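Cellar book, July, Hindeck shed
Skin ferment trials, Dinholm block + Lamont block
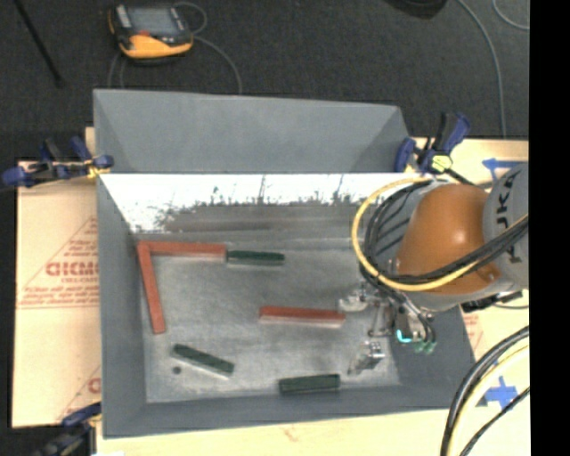

Morning, 7:40

Tank 2 (Dinholm, whole bunch). Cap softer than yesterday, smells of pear skin and a bit of struck match. Lejla wants to leave it alone, I would have plunged. Left it alone. Lid back on, gas blanket topped up.

Tank 4 (Lamont, destemmed). Slow. Cold corner of the shed again. Moved the heater across and propped the side door shut, latch is still bent. Sorin says he has a spare one at Gruvbridge, ask him again.

Free SO2 not run on either, wrong bottle of titrant out on the bench. Whoever made up the new lot please write the date on it.

Press trial

Pressed 145 kg of the Dinholm small lot in the basket press. Stems in. Drained easy, no need for rice hulls. First cut very pale and salty, nice. Second cut phenolic, a bit of black tea on the end, kept seperate in the glass demijohns. 12 L of heavy pressings went to the topping barrel, dont use for anything that matters.

Lees stirred once and then left. Will taste blind against last season's if Lejla remembers to bring the bottles down.

Barrels

Old puncheon by the wall weeping at the head again. Waxed it. If it weeps tomorrow, rack out and swell it properly with hot water. Other barrels fine, topped all of them. Silicone bungs only please, the wooden ones keep jumping.

Afternoon

Sorin called in. Tasted tank 2, thought it tannic, wants it pressed by the weekend. Lejla against, says the middle is only just filling in. I'm with Lejla but will taste every morning and write it here so we can argue from something.

Tank 4 up a little by 3 pm. First proper foam. Smells clean, no VA that I can pick up.

To do
Order 50 m of food grade hose, the clear one is going cloudy
Clean pump seals, check the little spring
pH on both tanks before breakfast, calibrate first!!
Bent latch
Ring Gruvbridge re picking bins, they want theirs back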